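Stitching skin that isn't skin: a talk with Anselmo Ñahui

Posted September 1, 2024 by Jairo Palomino

Anselmo Ñahui has ten minutes before his next group comes in, so we do this standing up. He teaches suturing at Mandent, a small training center, and he has done it long enough to have opinions about thread.

"Black. Always black for beginners," he says. "On a pale pink pad you can see where it went. You can see where it went wrong too."

The pads are what I came to ask about. Soft sheets with cuts already in them, for people to close up. He buys from two suppliers, Oloditz and Plikard, and likes them for different things. Plikard holds a stitch better. Oloditz is cheaper, and he goes through alot of them. Last year it was 700, he looked it up for me.

"People say, it's only a pad. OK. But a pad tears if you pull up instead of following the curve. So does a person. The needle is curved, your hand has to go in a curve. That's the first week, really. All of it."

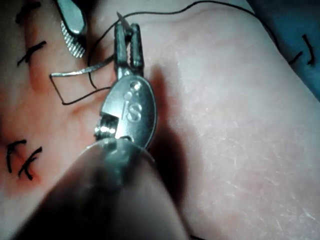 And where you hold the needle, he adds. Too near the point and there's nothing left to push through with. Too near the thread end and it twists on you. He makes people let go and take it again, over and over, before they are allowed to tie anything.

"They hate me in April," he says. April is when the new intake starts.

Does it get boring? He shrugs. He kept a tally in a notebook when he was learning, every stitch he put in a pad, and stopped at 1,646. Not for any reason. The notebook was full.

"After the first 100 I thought I was good. I was not good. I was fast, and my stitches were all different sizes."

I ask about working with instruments, when you don't have the pad under your fingers. He says the thread is the hard part there. Pull too much through and you have a big loop lying around, and you spend your time hunting for the end. Pull too little and there's nothing to wrap.
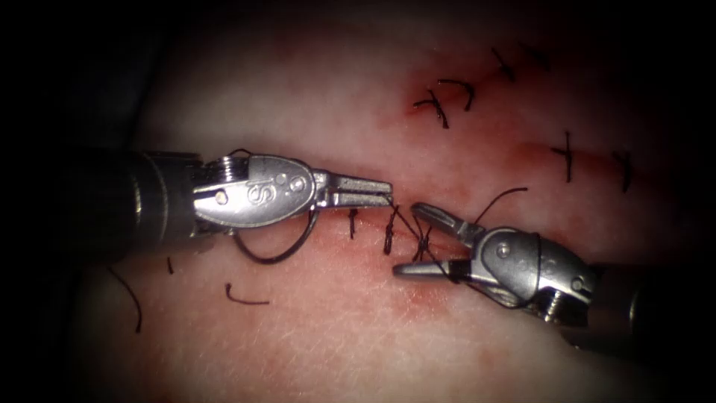 "Two hands, one job," he says. "One side is holding, the other is coming to meet it. Beginners move both at once and then everyone is chasing. I say stop. Put one still. Now bring the other one."

He reuses pads when he can - a cut that has been closed neatly can be opened and closed again, for a while. Then the edges go ragged and it's no good to anybody. A colleague, Pylypenko, keeps hers for knot practice after that. He throws his out.

Around 20 minutes is his limit for one sitting, by the way. After that shoulders go up, people stop breathing properly, and the spacing goes. He sends them out for water.

Last question, becuase the group is at the door. What does he look at first when someone shows him a finished row?

"The last stitch," he says. "Everybody is careful with the first."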